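The Long Way to a Loaf in Zurovholm

7 Jan 2020

The bakery on the corner of the old harbor street in Zurovholm opens at five in the morning, but the bread that is sold there was started two days earlier. I did not know this when I moved to the town. I came from a place where bread is bought sliced, in a bag, and where it stays soft for a week. My first loaf in Zurovholm had a crust so dark that I thought it was a mistake, and I almost took it back.

Rye has been grown on the flat land between Zurovholm and Prurkden for a very long time. The soil is poor and the wind comes straight from the sea, so wheat never did well. People ate what the field gave them. For many years rye bread was the food of those who could not pay for white flour, and older people in the town still remember that a white roll was something for a wedding or for a sick child.

Then the supermarkets came, and white bread was cheap for everybody. The small bakeries closed one after another. Of the mills on the river only Willems went on working, mostly for animal feed. When I asked there how they had lived through those years, the answer was short: they owned the building and had no debts.

The interest in rye returned slowly. Willems began to clean its stones in September and grind a small part of the new harvest for people who wanted to bake at home. The flour was sold in plain paper bags from a side door. It was coarse and gray and it smelled a little like wet hay. Many buyers tried it one time and gave up, for rye does not behave like wheat. It has little of the gluten that makes a dough stretch. You cannot knead it into a smooth ball, and if you try, it sticks to your hands up to the wrist.

What rye needs is acid and time. The sourdough is fed in the evening with warm water and flour, and in the morning it is fed again. On the second day the rest of the flour goes in with the salt, and the whole mass is put into the tin with a wet spoon. It looks more like cement than like dough. A baker in Prurkden told me that she judges it only by the smell – first it is like yogurt, later like apples, and when it begins to remind her of vinegar it is already too late.

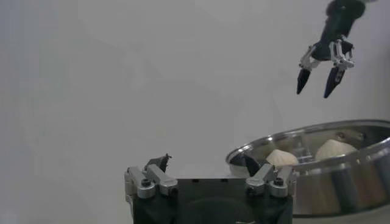
The baking itself also takes patience. The oven must be very hot in the beginning, and then the heat is turned down and the loaf stays inside for 2 or 3 hours, depending on its size. After that comes the part which I find most difficult. A rye loaf should not be cut on the same day. The inside is still gummy, and the knife comes out covered with paste. It should be wrapped in a cloth and left alone until the next day, better one day more.

In Wasau, farther inland, they put caraway in the dough, and in Zurovholm this is considered a bad habit. I have heard serious arguments about it in the line outside the bakery. In Prurkden some families add a piece of old bread, soaked in water and pressed out. It makes the crumb darker and keeps it moist, and it was of course a way to waste nothing. I have tried all three kinds and I like the Prurkden bread best, but I do not say this in my own street.

My own loaves are still uneven. Sometimes there is a hollow under the crust where a mouse could sleep, and in winter, when my kitchen is cold, the dough hardly moves. The woman at the mill door advised me to put the bowl in bed under the blanket, as her grandmother did. I have done it twice this winter – the bread was good, and there is still some flour on the sheets.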